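Water rates in Vilon will go up by 8 percent in March, the town board decided at its last meeting. The change covers homes and small businesses inside town limits and the 22 properties on the Sleiman Road extension, which were connected last year.

The board says the added money will pay for replacing the main under Fumach Street. That line has broken 2 times since the fall, and both breaks left the lower end of town without service overnight. Bids came in above the original estimate, and the lowest one, from Skandusar, was accepted by a split vote.

Crescencio Iglesias, who chairs the board, said the work should begin once the ground has thawed and will be done one block at a time. Parking on Fumach Street will be limited to one side while crews are there. Driveways will stay open except on the day the trench passes them, and households will get a card on the door the evening before.

Residents can expect short shutoffs while their service lines are moved over to the new main. The water office asks people to run the cold tap at the kitchen sink for a few minutes when service comes back, and to leave the hot tap alone until the cold runs clear. Faucet screens should be unscrewed and rinsed if the flow stays weak. Laundry is best put off until the next day.

The board also approved a discount for customers over 65 who apply at the water office with a recent bill. Forms are at the front counter and at the library. People who already get the county fuel credit don't need to fill one out.

A second proposal, to charge a flat fee of $499 for new connections, was sent back for more work. Several people at the meeting said the fee was too low for new houses on large lots and too high for someone adding a small apartment. The board will take it up again after the budget is finished.

Bills with the new rate will go out at the end of March. Questions can be taken to the water office on weekdays until 4 p.m.

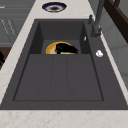 Pádraig Hayes wrote in to ask that the shutoff cards give hours as well as the date. He works nights and sleeps through the morning, and during the last break he had no water set aside when he got up.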